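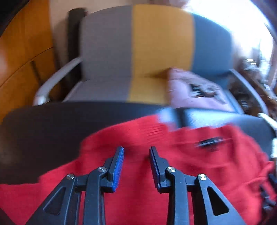

3.2 Chairs as clothing storage

The chair was the most heavily used piece of clothing storage in our households and the only one that no participant listed. When Rattana Thongsuk asked people to name the places where they kept clothes, they named closets, dressers, under-bed boxes and, in one proud case, a cedar chest. She then asked to see the bedroom. The diary entries (382 in total, from the Prunport households) tell a similar story: a garment worn once and judged fit to wear again went to a chair more often than to a drawer, a hook or a hanger.

Participants disagreed on what to call this. The coding scheme we brought with us from the Montes pilot had "stored," "discarded" and "in laundry," and the chair broke it within a morning. Nipon Kongkaew proposed "resting," which we adopted after failing to think of anything more dignified. A resting garment is too clean to wash and too worn to go back among the clean ones. Participants held to this rule with a firmness they did not extend to their taxes.

Knitwear rests longest. A shirt that spends two nights on a chair is usually washed or rehung by the third, but a sweater has no such deadline, and several entries follow one sweater through most of March. Figure 4 shows a typical case: a red knitted sweater gathered loosely on a black surface, neckline toward the back, with one broad fold across the middle.

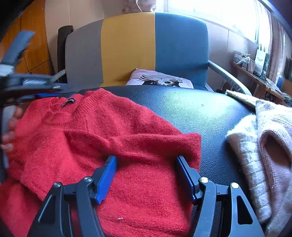 Figure 4. Red sweater at rest on a black surface. Coded as "gathered"; see Section 2.4 for the distinction between gathered and folded.

The distinction matters more than we would like. Jaruwan Rojanasak and Octavio Grajales coded the full set separately and agreed on nearly everything except the boundary between a careless fold and a careful heap. Grajales held that any visible fold was evidence of intent. Rojanasak, who has teenagers, did not. We settled on requiring two edges brought together, which moved a good number of garments out of "folded" and caused some hurt feelings when participants saw their own results.

Seat material had less effect than we predicted. We had expected smooth seats to lose their garments to the floor, and upholstered ones to keep them.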